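Right, budget thread. We have to decide what we're spending on the picking cell by the end of June and I've been putting this off for weeks, so you're all getting my workings out as I go. 1/

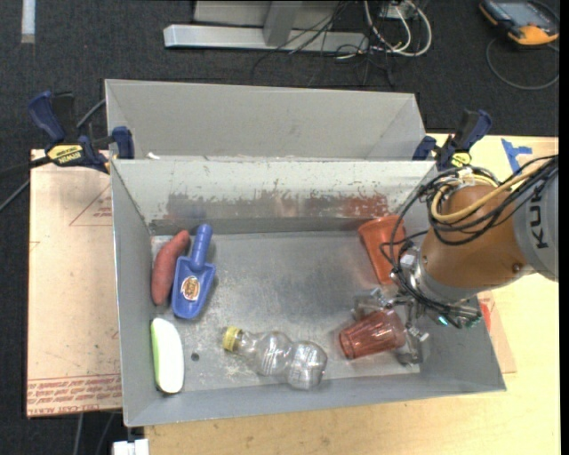 The big question is whether we buy a second arm or spend the same money on everything that goes round the first one. I came in firmly on team second arm. I am wobbling. 2/

Background for new followers: small outfit in Clalovcombe, we do bin picking trials for people who pack mixed goods. Someone sends us a list of awkward objects, we find out which ones a gripper can cope with, they decide whether to automate. That's the whole business! 3/

So, quotes. Vusetti came back first, very quick, very glossy, and the price looked brilliant until Perrine Hervieu (our accounts person, terrifying, I adore her) got to page 11 and found that the controller, the cabling and the commissioning were all "available separately". 4/

Cunetti were dearer on paper but everything's in there, including two days of someone coming out to set it up. Delivery is 19 weeks though. NINETEEN. I asked if that was a typo and the man laughed, not in a nice way. 5/

Third option is a used arm through Quintana, who do refurbs. Fadi went to see it and liked it. Comes with a short warranty and no gripper, so you'd be starting again on the bit that touches the stuff. 6/

And that's where I started wobbling, because the gripper is where our money goes! Fingers, pads, spares for the fingers, the thing you bought that didn't suit and now lives in a drawer. I went back through last year's invoices and the small purchases came to far more than I'd have guessed. 7/

Look at what we put in a bin on a normal day. A sweet potato, a fluted tumbler, an empty plastic bottle, a scoop with a nice wide shallow blade. A single set of metal fingers has to have a go at all of those. A second arm with the same fingers just gives you the same trouble twice. 8/

Things I'd forgotten to put in the first draft of the budget, in case it helps anyone doing theirs: spare cables, proper cable management, a tool changer, replacement bins, carriage, insurance, and somebody's time to write it all up. Perrine added the last one in red. 9/

Replacement bins are a real line, by the way! Ours have scraped paint and rusty patches up the back wall. I'd had them down as "metal box, lasts forever". Now they've got their own row in the spreadsheet and I feel very grown up. 10/

Same goes for holding them still. I priced up some custom fixtures, went a bit pale, and have put "more bar clamps" in the budget instead. They're staying until somebody shows me a fixture I can afford. 11/

Test objects too. Cups, tumblers and bottles are pennies, but veg needs buying again and again, and Heloísa has been paying for it herself and not claiming it back (Heloísa!! please claim it back). Small monthly amount now added. 12/

Where I've got to this afternoon: keep the one arm, buy a tool changer and 4 sets of fingers, redo the cabling, get new bins, and put what's left towards a second arm next year. It isn't as exciting and I can't show it off to visitors. 13/

Nivaldo disagrees and I should be fair to him. His point is that if our only arm is down for a week we've got no income for a week, and he's right. So I've asked Quintana what they'd charge to hold the used one for us with a deposit. Waiting to hear. 14/

If you've bought a tool changer for a cell this size, please tell me what it cost you all in, with the fitting and the bits you had to buy afterwards. DMs are open if you'd sooner not say in public. Perrine wants the numbers on Thursday so be quick! 15/15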